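# Deux bras, politique apprise : hésitation juste avant la fermeture des pinces

**tandcombe_lo**

Tâche de rangement dans une boîte en carton, deux bras face à face, caméra de tête plus une par poignet.
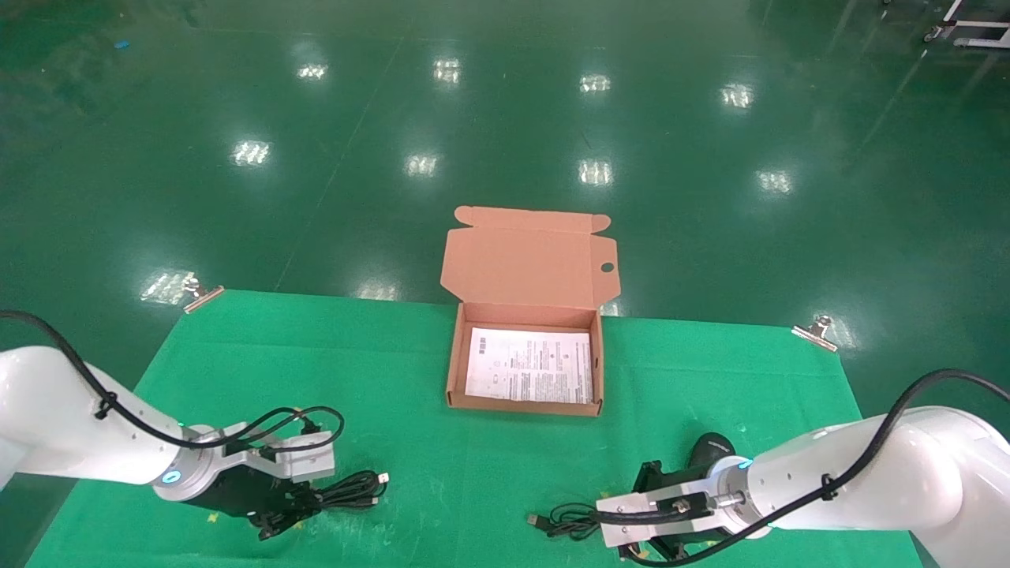

La politique sort des blocs de 50 actions, on en exécute la totalité avant de relancer une inférence. L'approche est propre. Par contre, à quelques centimètres du câble, le bras gauche ralentit, repart un peu en arrière, puis revient. Parfois deux ou trois fois de suite. Le bras droit le fait aussi quand l'objet visé est la souris, mais moins.

Jeu d'entraînement : 197 démonstrations en téléopération, toutes sur le même poste. Les courbes de perte n'ont rien de spécial. J'ai déjà essayé :

- un filtre passe-bas sur les consignes articulaires (ça lisse, ça n'enlève pas le retour en arrière)
- un entraînement plus long, presque 1 000 époques
- le gain proportionnel réduit sur les trois derniers axes

Des idées ?

---

**gasgate**

Tu exécutes les 50 actions en boucle ouverte ? Commence par là. À la jonction entre deux blocs, la première action du nouveau bloc est prédite à partir d'une image déjà vieille du temps d'inférence. Le bras a bougé entre-temps, donc la consigne est derrière lui. D'où le recul.

Trace la consigne et la position mesurée sur le même graphe, avec une ligne verticale à chaque changement de bloc. Si les reculs tombent sur les lignes, tu as ta réponse.

---

**tandcombe_lo**

Fait sur 7 essais. Une bonne partie des reculs tombe bien sur les jonctions, surtout pour l'axe 4. Mais pas tous. Il en reste au milieu d'un bloc, toujours près de la prise.

---

**i.eichhorn**

Ceux du milieu de bloc viennent de tes données, à mon avis. En téléopération, l'opérateur ralentit et corrige avant de fermer la pince, parce qu'il juge mal la profondeur. La politique apprend la correction avec le reste. Regarde tes démonstrations à vitesse réelle et note celles où l'opérateur s'arrête avant la prise.

Et les câbles souples n'aident pas. La boucle ne retombe jamais pareil, il n'y a pas deux prises identiques dans ton jeu. Pour un objet rigide, je m'attends à beaucoup moins d'hésitation, ce qui colle avec ce que tu dis de la souris.

Ingeborg

---

**gasgate**

Pas d'accord pour accuser les données en premier. J'ai eu le même symptôme avec des démonstrations très propres, et c'était l'horodatage : les images des poignets arrivaient avec un retard variable par rapport aux encodeurs, et l'enregistreur les associait par ordre d'arrivée. Près de l'objet, ce sont justement les caméras de poignet qui comptent le plus.

@tandcombe_lo tu horodates où, au pilote ou à la réception ?

---

**tandcombe_lo**

À la réception, dans le nœud d'enregistrement. Je sais.

---

**i.eichhorn**

Alors corrige ça, bien sûr. Mais un décalage d'horodatage donnerait un biais sur toute l'approche, pas seulement à la fin. Je maintiens qu'il faut trier les démonstrations. C'est une après-midi de travail, ça ne coûte pas un réentraînement.

---

**gasgate**

Trier, c'est aussi jeter les corrections utiles. Une politique qui n'a jamais vu de reprise ne sait pas reprendre quand le connecteur glisse. Je garderais tout et je couperais seulement les pauses.

---

**elinborg_h**

On a documenté un cas proche dans le wiki Grududance, section « exécution asynchrone ». En résumé, pour un bras six axes et un modèle du même genre :

1. lancer l'inférence suivante avant la fin du bloc en cours ;
2. jeter les premières actions du nouveau bloc, autant que le délai d'inférence en pas de commande ;
3. faire un fondu entre ancien et nouveau bloc sur quelques pas ;
4. ne pas appliquer ce fondu à la commande de pince.

Le point 4 est celui qu'on oublie – une pince à moitié fermée pendant le fondu pousse le câble au lieu de le prendre.

Elínborg Hauksdóttir

---

**hallgrimsson_labo**

Question bête : le bord relevé du couvercle est dans ton modèle de collision ? Chez nous le ralentissement en fin de course venait du filtre de sécurité en aval, qui rabotait les vitesses dès qu'on approchait d'un volume déclaré. La politique n'y était pour rien.

---

**tandcombe_lo**

Pas de filtre de ce type ici, seulement des limites de vitesse articulaire. J'ai vérifié dans les journaux, elles ne sont pas atteintes pendant les reculs.

Retour après modifications. Exécution asynchrone avec les quatre points d'Elínborg : les reculs aux jonctions ont disparu sur les traces. Horodatage déplacé dans le pilote, mais il faut réenregistrer pour que ça serve. Les hésitations en milieu de bloc sont toujours là.

Je vais faire les deux versions du jeu, une triée à la façon d'Ingeborg et une avec seulement les pauses coupées, et entraîner avec la même graine. Je poste les traces dans ce fil.

---

**gasgate**

Mets aussi la trace de la commande de pince, pas que les axes.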